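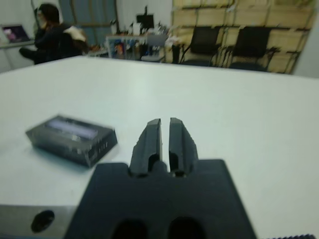

Opinion > Automation > Safety

A stopped arm is a decision somebody made. Ours at Stokillow stopped 12 times in January and the log says "recovered" every time. Recovered by who? Nimal Munshi, mostly, leaning in and hitting resume.

Then the jaws shut on a box with his thumb next to it. Bruise, no break. Two arms, one table, one shared reset — bad idea from the start.
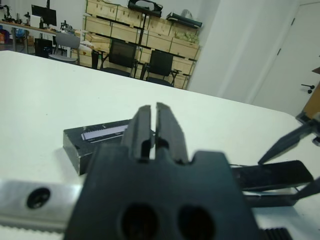
Zurnmont wants to add a warning tone. No. Seperate resets, and a fault that stays a fault untill a person writes down why.

Contact Beleo | © Beleo | Back to top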